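Premgate two-finger gripper with the Jarnico soft pads - quick review

Had this on the arm since May, writing it up fast before Friday. Paid 2,191 with the pads and the wrist camera bracket, Bestow were 21 days delivering. Fitting was fine. Manual is poor, half the wiring page missing.

Main job here is small bottles into paper cups. Fiddly. Cups tip if you so much as brush a rim, so it shows up a sloppy gripper straight away.

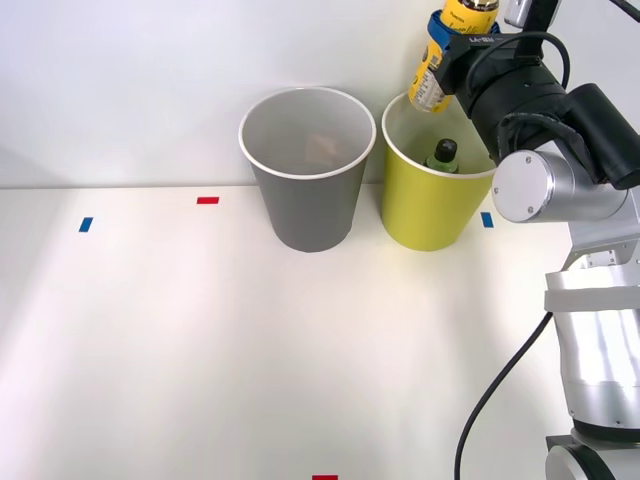
Yellow bottle held over the yellow-green cup, blue pads round its middle.

Grip is good. Pads mould to round things and dont need much force. Old Khương gripper had hard fingers and I was forever turning the current down - labels got scuffed, lids got dented. None of that so far. Release is a bit sticky though, pads cling for a moment on glossy labels. Add a short pause before you lift away.

Cable is my real moan. Too stiff, and it wants to go where the wrist wants to go. Nga Đỗ clipped hers futher back along the arm and says it's better.
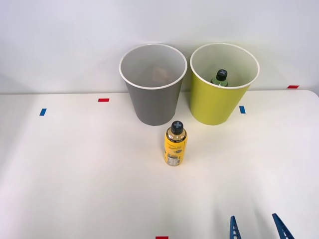
Do the pads wear out quickly?
Mine lasted up to 3 weeks of daily use before the tips started to go shiny, and a spare set comes in the box.

Controller software - ok. Crashed on me 2 times, both on startup. Opening width reads a touch wide, so calibrate it yourself. Would buy again, but at a lower price.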